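Linen Room, Sketiddale: Sorting and Folding

Gallery page. Last revised Sat 5 July.

The linen room at Sketiddale handles mixed household textiles from the Mulberg and Wendent buildings. Items arrive unsorted. Towels, shirts and heavier garments share the same bags, and the first task is to separate them by type before any folding starts. The notes on this page cover the sorting stage and the fold sizes in use since May, when the shelving was changed to the Kettler units.

Shelf depth on the Kettler units is 20 inches, with 30 inches of clear width per bay. The older shelves were deeper, and several of the folds used on them left the front edge of the stack hanging over. Fold sizes were reduced to suit. The current room list has 241 shelf labels, each with a type code and a building code.

Sorting is done by type first and color second. White and off-white pieces are pulled from the pile before anything else, then browns and other dark colors, then pale blues and grays. Pieces already folded on arrival are opened and checked along the seams.

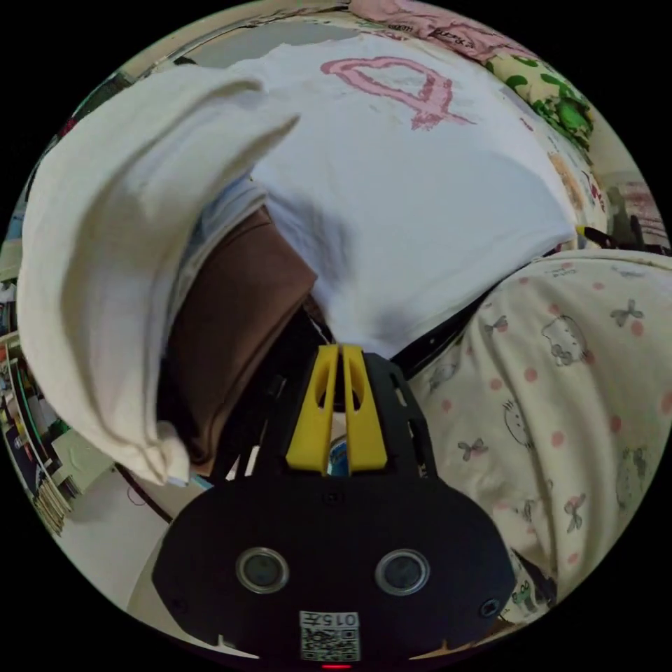

T-shirts are laid face down with the sleeves turned in to the center back. The sides follow, then the hem is brought up in two folds. Any shirt with a drawn or printed front is finished with the design facing up, so that it can be matched to its owner's list without being opened. Wrinkles are pressed out by hand from the collar toward the hem. A steam iron is used only on request.

Towels are folded in half lengthwise, then in thirds. Thick towels do not hold a sharp crease and should not be forced. The rounded side goes to the front of the shelf and the loose edges to the back. Maximum stack height is 20 inches for towels. Shirts are stacked lower, as they slide.

Brown and other dark garments go to the left-hand bays. Heavier knits are folded once across the body and placed at the bottom of the stack. Pale blue items are shelved with the grays; the two were kept apart under the old layout, and some labels in the Wendent bays still show the former codes. Replacement labels are printed by bay, starting from the top shelf.

Single socks and unmarked pieces go in the tray beside the door until the next Mulberg delivery.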